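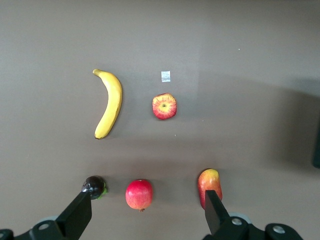
**Fruit sorting tests at Planonell stopped after gripper fault**

Tests with the two-arm fruit sorting station at the Planonell site were stopped on Friday after a gripper closed with too much force. No person was hurt, and the protective stop worked as it should. The station will stay out of automatic mode until the cause is confirmed.

The fault came during a long run, in which the arms pick pieces of fruit from the table and place them in a bin. According to the log, the run had reached 3,731 picks when the left gripper received a close command and did not stop at the force limit. It continued to press for 2 seconds, until the controller noticed the difference between the expected and the measured motor current and stopped both arms.

Kirkum, the company which runs the tests, says that the limit value was lost after a restart of the gripper controller earlier in the day. The controller then used its factory setting, which is much higher. The operator screen still showed the old value, so the people at the station had no reason to suspect a problem.

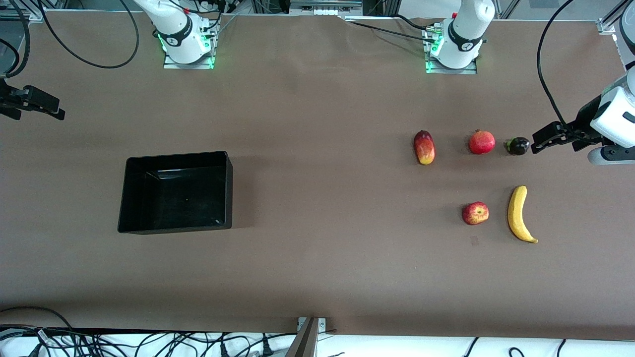 *The two-arm station at Planonell, with the fruit and the bin on the table.*

Engineers from Nutent, who supplied the gripper software, have since read out the memory of both grippers. The right one had kept its settings. They have also looked through older logs and found 18 other restarts, and in none of them was the force limit changed. Why it happened this time is still an open question - a short drop in the supply voltage is one of the possibilities.

Until there is an answer, the arms may be moved only by hand control and at reduced speed. A new check has been added to the start procedure: the software must read the force limit back from each gripper and compare it with the value on the screen. If the two values are different, the arms will not start.

Kirkum plans to repeat the test with 525 picks under supervision before the long runs begin again. The same grippers are in use at the Gazi site, where the new check was installed over the weekend. Work there continues as normal, but the night runs are canceled for now. The report from Nutent is expected in January and will be sent to both sites.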